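Dînette

La dînette est un ensemble de jouets qui reproduit, en petit format, les objets de la cuisine et de la table. Le mot désigne aussi le jeu lui-même : on dit « jouer à la dînette » quand un enfant prépare un repas imaginaire et le sert à d'autres personnes ou à ses poupées. Elle appartient à la famille des jouets d'imitation, avec la marchande et la petite maison.

Histoire

Les premières dînettes étaient en étain, en bois ou en terre cuite, et elles servaient souvent plus à la décoration qu'au jeu. La fabrique Casado, installée à Nonirton, a publié en 1892 un catalogue de 300 pièces, vendues séparément ou dans une boîte garnie de paille. Les assiettes étaient en faïence et cassaient beaucoup. Le collectionneur Hugo Collado, qui a étudié ce catalogue, remarque que la passoire y figure déjà, mais que les aliments en sont absents — on jouait alors avec de la mie de pain, des herbes ou des petits cailloux. Les aliments factices sont devenus courants plus tard, avec le moulage des matières plastiques.

Composition

On distingue en général trois groupes d'objets : la vaisselle (assiettes, bols, gobelets), les ustensiles et les petits appareils, puis les aliments. Les proportions ne sont pas toujours respectées entre ces groupes, et une fraise peut être presque aussi grosse qu'un citron d'une autre boîte.

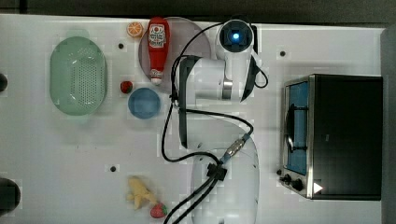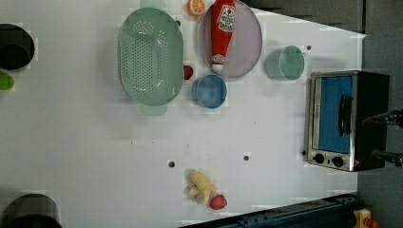 Éléments de dînette sur une table blanche : passoire ovale vert pâle, bouteille de ketchup couchée sur une assiette, tranche d'orange.

Les couleurs suivent un usage assez stable. Les aliments gardent des teintes vives et proches du naturel, pour être reconnus par un enfant qui ne lit pas encore. La vaisselle reçoit plus souvent des tons pastel, surtout chez Gristska, dont la série Brekbridge a fixé un modèle beaucoup imité.

Usage

Le jeu de dînette commence souvent vers l'âge de 2 ans et peut durer jusqu'à 10 ans, sous des formes qui changent. Le petit enfant remplit et vide les récipients ; plus tard, il distribue des rôles, invente un menu, fait payer l'addition. Dans les écoles maternelles, le coin cuisine sert aussi à apprendre le vocabulaire, le tri et la mise de la table.

Entretien

Les pièces en plastique se lavent à l'eau tiède et au savon. Les étiquettes en papier collées sur les bouteilles supportent mal le trempage — on les essuie avec un chiffon humide.

Voir aussi : jouet d'imitation, marchande, maison de poupée.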